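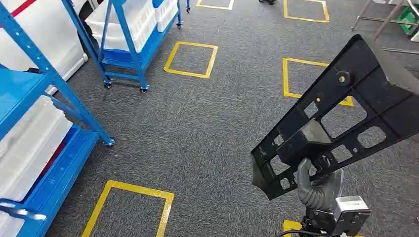
Ticket 794
Subject: Shelter referral form does not save
Reported by: Intake Desk, Bollholm Family Shelter
Status: Resolved

The desk reported that housing referrals entered in Zumuvine returned to a blank page after the second screen. Three referrals to the Nallinero transitional units were affected.

9:40 a.m. Error reproduced on two workstations. Forms without a veteran status entry saved correctly.

11:15 a.m. The veteran status list still carried a code retired in January. The code was removed and the form republished.

1:30 p.m. Desk re-entered all three referrals — each saved and reached the Pangaribuan office. Ticket closed at the desk's request.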